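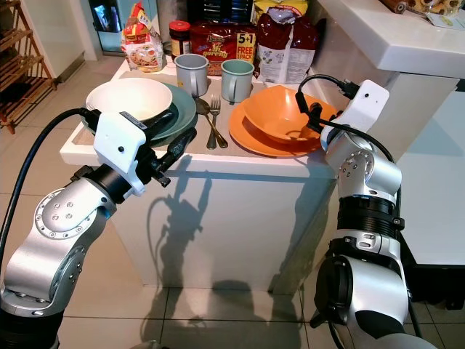

Fig. 1. Two-arm station at the kitchen island, table set, left gripper near the edge.

Unit 4: House rules for shared kitchen cells
Course notes, L. Marciniak. Read before the November lab.

4.1 Speed
With a person inside the floor line, tool speed stays at or below 300 mm/s. With the line clear you may go higher, but ask Ignacio Fuentealba first. The limit is set in the controller, so don't set it in your own script.

4.2 Approach to dishes
Come in from above or from the open side of a stack. A bowl sitting on a plate is two objects and the planner must know both. In Fig. 1 the left gripper is close to the front of a stack and the right one is near the orange bowl. At this range drop grip force to 70 percent of your normal setting. Mugs are taken by the body until your handle grasp has been signed off.

4.3 Cables
The gripper cables loop well outside the arm. Include the loop in your collision model. The Jukier template leaves it out - add it by hand. Check slack at full reach on both sides.

4.4 Food items
Bags change shape when gripped, so no recorded grasp is reused on a bag. Glass jars are moved one at a time, with the other arm parked.

4.5 Stops and logs
Two people per session, one with a hand on the stop. Every stop goes in the log, including the ones you think were your own fault. Use form 326. The Drivondale group keeps a separate log.

Reading: Witkowska handout, sections on reach and pinch points.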